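Residence Diary, Branitz House
Sunday, August 7, 2022
Entry by the Resident Manager

The house was quiet for most of the morning. Two guests left after breakfast and their keys were returned to the board in the office. The post from Saturday, which had been left on the hall chair, was sorted and placed in the pigeonholes. One parcel for Ms. Michailidis remains in the office and she has been informed by note.

The linen delivery did not come at the usual hour. I telephoned the firm and was told that the driver had been sent first to Cladana and would reach us in the late afternoon. The delivery was received shortly before supper. It was complete except for the bath mats, and these have been promised with the next load. Mr. Fleury signed the slip and carried the sheets to the second landing, where they will stay until the cupboard hinge has been repaired.

I spent the greater part of the day on the shared kitchen. It was closed to residents from ten o'clock, in accordance with the notice posted last week, and cold food was set out in the dining room. Ms. Marinescu had already taken the jars, trays and bread bins across to the pantry and had labeled each shelf with the name of the resident concerned. I wish to record my thanks for this work, as it spared us a good deal of confusion later in the day.

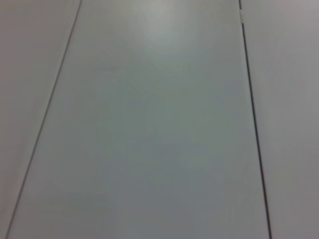
The purpose of the closure was to put the kitchen in order before the new residents arrive, and to settle what should be said to the owners about its condition. I began with the drawers, most of which held cutlery from at least three different sets, and continued with the high shelves above the window. The gray panels were left until the afternoon. With everything off them they look better than I had expected; the finish is smooth and still has a good sheen under the overhead light. There is a very faint streak on the middle one, which may be a scuff or only a smudge, and I do not consider it worth reporting as damage. The seams between the panels run straight, and I went along them with a soft brush and a damp cloth, as Ms. Rolland has always advised.

Ms. Rolland and I differ on the matter of replacement. She holds that the owners should be asked for new surfaces throughout and has obtained a written offer from Lebrun, in which the price for the whole kitchen is given as 578 euros before fitting. I have read the offer with care. My own view is that the money would be better spent on the extractor fan, which has been unreliable since December, and on a second refrigerator for the upper floor. We agreed to put both proposals in the same letter and to let the owners decide. A draft is in the blue folder. Ms. Rolland will add her remarks before it is sent.

The kitchen budget for the present half-year stands at 300 euros, and nothing has yet been charged against it apart from the brushes and a box of cleaning cloths. The receipts are clipped inside the back cover of this diary.

A short meeting was held in the dining room at four o'clock. Ms. Adomaitis asked that the rule on personal appliances be put in clearer terms, as there has been some disagreement over the use of the toaster and the rice cooker late in the evening. It was accepted that personal appliances may be used until ten o'clock and must be put away afterward. Mr. Fleury asked whether the coffee machine was included. It is not, being the property of the house. The revised rule will be typed and posted beside the door.

Ms. Michailidis raised the question of the Avomance detergent, which she finds too strong for her hands. I have agreed to order a milder kind when the present bottle is finished, and in the meantime a pair of gloves will be kept under the sink.

The kitchen was reopened at six. I asked that bags and wet umbrellas should be hung in the hall and kept off the work areas, and this was observed at supper. Mr. Fleury prepared a potato soup for those who were in, and the dishes were washed and put away before eight.

Matters carried forward: the hinge on the linen cupboard; the bath mats; the letter to the owners; the bulb in the rear stairwell, which has been flickering again; the room list for the new arrivals, in which Room 13 is still shown as vacant although it has been promised to Ms. Marinescu's cousin.

Front door locked at eleven. Rear door checked by Mr. Fleury.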